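### 3.2 Ambient light and reading comfort

The second part of the study looked at how wall and surface color affect self-reported eye strain during close work. Earlier surveys of small workshops asked mostly about lamp type and lamp height. Few of them asked about the surfaces near the worker, even though a large share of the light that reaches the eye has bounced off a wall or a bench first.

We recruited 84 adults from two sites, Minness and Hodside. All of them did close work as a regular part of their week: bench repair, proofreading, sewing, or parts inspection. People who had had eye surgery in the past year were not enrolled. Each participant filled out the Trumow comfort form at the start and end of a session. The form has 13 items, scored from 0 to 4, and a higher total means more discomfort. We used the short version of the instructions given in Selvanayagam's handbook, with one change. The item on screen glare was reworded to cover glare from any surface, as several tasks did not use a screen.

Sessions took place under three surround conditions: light, mixed, and dark. In the light condition, the walls and the work surface were both matte white. In the mixed condition, the walls were white and the surface was black. In the dark condition, both were black. Lamp output was adjusted in each condition so that a meter lying flat at the center of the surface read 800 lux. The order of conditions was balanced across participants, and no one did two conditions on the same day.

The reading task used printed pages set in a plain serif type. Participants marked spelling errors with a pencil and were told to work at their normal pace. Pages were changed between conditions so that no one saw the same text twice. The sorting task used small washers in two finishes, dull and bright. We included the bright washers as a source of small, sharp reflections, which participants at Hodside had named as a common complaint in the interviews.

Holding the meter reading constant does not hold the view constant. With a dark surround, white paper stands out strongly from everything near it, and the eye moves between bright and dark areas each time the worker looks up. With a light surround, the contrast is lower but more stray light reaches the eye from the sides. We expected these two effects to pull in opposite directions, and for that reason we did not predict which surround would score best overall.

Forms with more than two blank items were dropped. For the rest, a blank item was replaced with the participant's own mean for that form. Dark fabric walls, clamped in place above a black tabletop, appear in Figure 3.

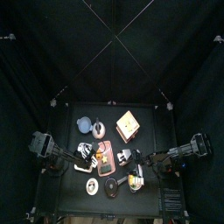 ### 3.3 Analysis

Comfort scores were compared within participants, using the change from the start of the session to the end. Site and task were entered as fixed factors. The two tasks were also analyzed separately.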